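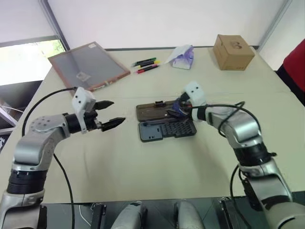

Rule 4 was Idalina's. Nobody inside the tape while the arms are live. She wrote it on the back of a Cordeiro invoice and stuck it up by the door, crooked.

Rule 6 was Vasco's. Stop button within reach, not in your pocket, not under your coat.

Now Sille wanted a seventh.

"Say it then," Idalina said. Pen out. Almost noon, the Triminik people due at one.

"If it's holding something, you don't reach for it. Ever. Even if it's going to drop."

"That's rule 4."

"It's not. Rule 4 is where you stand. This is your hands."

Vasco laughed. Then didn't. He was looking at her thumb, the tape on it gone gray since April.

"You said that was a door."

"I said that, yeah."

Quiet. Down the hall somebody's radio.

"It was a marker," she said. "A stupid marker. It was slipping and I just went for it. Like you would with a kid's cup."

Idalina didnt ask why she hadn't filed it. Pulled a clean sheet. 34 runs logged that week, all marked fine, her own initials at the bottom of every one.

She wrote 7. Wrote it the way Sille said it, with the Ever.

"And the log?" Vasco said.

"I'm fixing the log."

Car doors outside. Early. She kept wriitng.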